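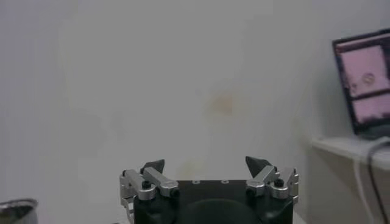
Trotirska wrote on 2nd March:
> Could the bun group please tell the rest of us what they're up to before the club showcase? I saw the task sheet and it just says "load steamer." How many demos have you recorded, and are you using one arm or two? Our cup stacking policy still drops things and I'd love to steal whatever you changed.

Hi Trotirska, hi all,

Sure, happy to! Sorry the sheet is so thin, I filled it in during my lunch break and then forgot it existed.

The task is moving steamed buns between a plate and the steamer pot, one at a time, with the gripper. We picked buns because they're soft and a bit lumpy on top, and because the Hendura kit we all practiced on in November only came with hard blocks (I am so tired of blocks). Squeeze a block too much and you'd never know. Squeeze a bun too much and you can see it from across the room!

We're at some 300 demos, and I threw out 6 of them where I'd bumped the table halfway through. 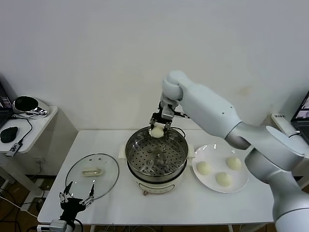
The rim is the part that gives us the most grief. If the fingers come down at a slant they clip the steel wall, so I've been telling everybody on our team to get the bun over the middle of the pot first, then drop straight down, and only then slide over to where you want it. It's slower, but the recordings look much more alike and the training seems to like that. Oh, and leave the glass lid flat on the table. Lids are next semester's problem.

As for your cups, Trotirska, my guess is the closing speed. Ours was on the Ronano default and I cut it way down. I'd also check how long your clips are. We had a few people pausing to think with the arm in midair, and the policy learned to pause too, which was pretty funny the first time and not at all the second. I trim those out now.

Two things I could use help with: someone to look over my trimming script (it's 160 lines and half of them are comments to myself), and a second opinion on whether we move to the Sison controller before the showcase or leave it alone. I lean toward leaving it alone.

Reply here or just grab me at the next build night. I'll bring the log sheets.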